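## Refilling and reusing pump and squeeze bottles

Bottles come up at the Rustedport swap table more than anything else. People bring them in by the bagful after a clear-out, and a good many go home again because the lid is missing or the inside smells of whatever was last in it. This item sets out what we take, how to get a bottle ready, and how to pack it so that it arrives in one piece.

### What is worth keeping

Plastic bottles with a body you can squeeze or grip are the most wanted. Ridged sides are good for wet hands, and people ask for them for washing-up liquid and plant feed. Bright colours go quickly too, though a coloured bottle does hide how much is left inside, so it is better for things you use often. Bottles of 300 ml are the easiest to pass on. Anything much larger tends to sit on the table for months.

Please check the cap before you set a bottle aside. A cap that has split along the rim will leak however hard you screw it down. Clear caps show a crack more easily than solid ones if you hold them to a window. If you have odd caps at home, bring those too. There is a tray for them at the end of the table, and a surprising number find a match.

We don't take bottles that have held bleach, drain cleaner, weedkiller, motor oil or medicine, even when rinsed. These should go back to the shop or to the council site, following whatever is printed on the label.

### Washing them out

Empty the bottle fully first. Stand it upside down overnight in a mug if the contents are thick. Then half fill it with warm water and a drop of washing-up liquid, put the cap on and shake it. Do this again with clean water until there are no bubbles. Water at 40 degrees is warm enough. Very hot water can make thin plastic go soft at the neck, and after that the cap never sits straight.

Caps want separate attention. Take out the inner seal if it lifts easily, wash under it and press it back. For a narrow nozzle, an old interdental brush works well. Leave everything to dry with the cap off for 2 days before you close it up. A bottle capped while it is still damp smells musty within a week.

Labels can stay on if they are clean and you write over them, but the wrong label on a refilled bottle is a nuisance and sometimes a danger. Soak it, scrape it, and rub off the glue with a little cooking oil. Then write the new contents and the month on masking tape. Tape marked "February" tells you more than a guess does in June.

### Packing and sorting

Work on a mat if you have one. A bottle laid on its side rolls less on a mat than on a bare table top, and drips wipe off. Put the cap on, lay the bottle down for a few minutes and look for a wet patch before it goes in a box.

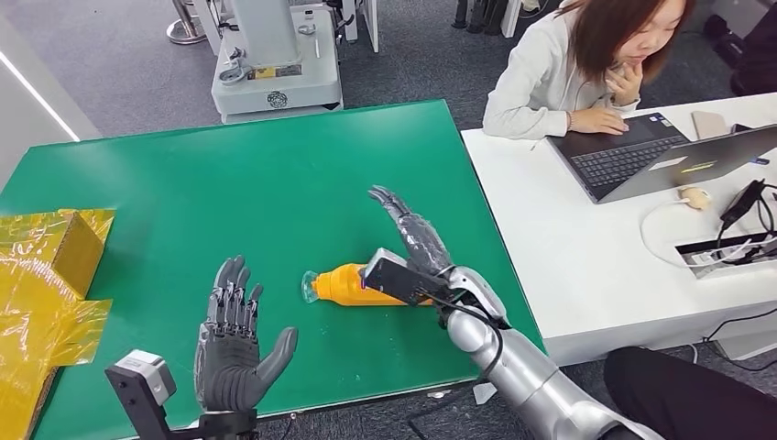
Should the cap be on or off when a bottle goes into the box? Leave it on once the inside is fully dry — loose caps end up at the bottom and get separated from their bottles.

Cardboard boxes are fine for carrying, and we can always use more of them. Keep each box to 6 bottles, standing up, with newspaper between them. If it is raining, put a sheet of plastic over the top and tuck it down the sides. Please don't tape the box shut, as we open every one on arrival to look at the caps.

### Where to bring them

The swap table is in the side room at Gerkmont Hall, on the left as you come in from the car park. Boxes can also be left at the Lundora shop during opening hours, behind the counter and not on the step. The shop sells refills of washing-up liquid and hand soap by weight, and you can use your own bottle for either.

The cap tray is low on wide screw caps at the moment, so if you have any in a drawer, please put them in with your next box.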